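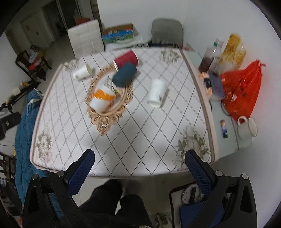 Re: [Groverar-list] Cups and the gold mirror for the Thursday table

From: Cathal Scanlon
To: Groverar-list
Subject: Re: [Groverar-list] Cups and the gold mirror for the Thursday table

Doherty wrote:
> Cathal, can you say what you have for the tea table so the rest of us
> don't bring the same things? Last time we ended up with two trays and
> not enough cups. Also, is the mirror going to lie flat or stand up? If
> it stands up we need something behind it. And which cloth did you
> settle on? I have a plain one from Drernevlow if yours isn't long
> enough.
>
> I can bring snacks but I don't want to if you already have a lot.

Answers in order.

The mirror lies flat in the middle of the table and we use it as the tray. It's the oval one with the gold-colored scrolled frame. I tried it standing against the wall at home and it slid, so flat it is. The frame has a raised edge, and a cup set half on it will tip. Keep them on the glass or all the way off on the cloth.

Cups. None of them match and I would leave it that way. Out on the table are a white one with an orange band, a dark teal one, a dark red one, a small white one with a floral print, and a white mug with a faint green plant pattern. There is also a white enamel mug on the side counter. I would keep that one for spoons. If you have cups in plain colors, bring 4 and wrap them separately. Two of mine got chipped on the drive back from Prusarport because I put them in one bag.

The cloth is the white one with the dotted diamond grid and the pale flowers. It's long enough, so you can leave yours at home. Please don't iron it on high. Someone did that with the old one and it never lay flat again.

Snacks. The side counter is already pretty full. There's a big red bag, a tall yellow package, a clear bag of yellow snacks, and a few smaller things. For drinks there's a bottle of something dark and a clear plastic bottle with a green label. I'd say skip the snacks and bring napkins. A pack of 200 will last us until spring.

Seating is the part I haven't worked out. The grey upholstered chair can stay at the far side of the table. The white tufted ottoman is fine for one person as long as the thing on top gets moved first. The dark wooden chair on the left has a pile on it with a lot of red and blue pieces, and I'd like that sorted before Thursday. If any of it belongs to you, tell me and I'll put it in a bag with your name on it. The cardboard box by the ottoman can go out in the hallway – just not in front of the door.

I'll be setting up from 2 in the afternoon. If you come early, start with the wooden chair, then the counter. Leave the table for last, because the cups have to come off before the mirror can be wiped.

Gate code is still 653.

Cathal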